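Small Objects, Steady Grip: Inside the Nirov Student Robotics Project

By Akua Sowah

Students in the Nirov robotics program have spent the year on a task most people perform without thought: picking up a necklace. The project, supported by Dokon, asks each team to teach a two-fingered gripper to handle items that bend, fold and slide.

Chains were added to the task list in August, after teams had become comfortable with blocks and cups. A rigid part keeps its shape when it is lifted. A chain does not, and the program that worked on one attempt may fail on the next. Each team is expected to record 200 attempts before its work is reviewed, and every attempt is logged, including those that are abandoned.

Thirteen students are enrolled in the current group. They work in pairs or threes, and they trade roles at the controls every 20 minutes. Faculty members review the wrist camera recordings with them at the close of each session, with particular attention to the moment the fingertips meet on the links. 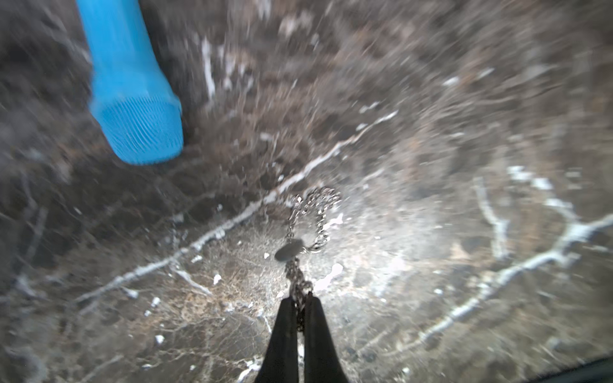

From Practice to Competition

The teams will present their work at the Jorkar Student Challenge, where entries are judged on consistency and on the quality of written records. Speed carries little weight in the scoring. The Nikolovski Fund covers travel and the cost of replacement fingertips.

Applications for the next group opened on 3/7/23. Students in any major may apply through the program office, Room 2903.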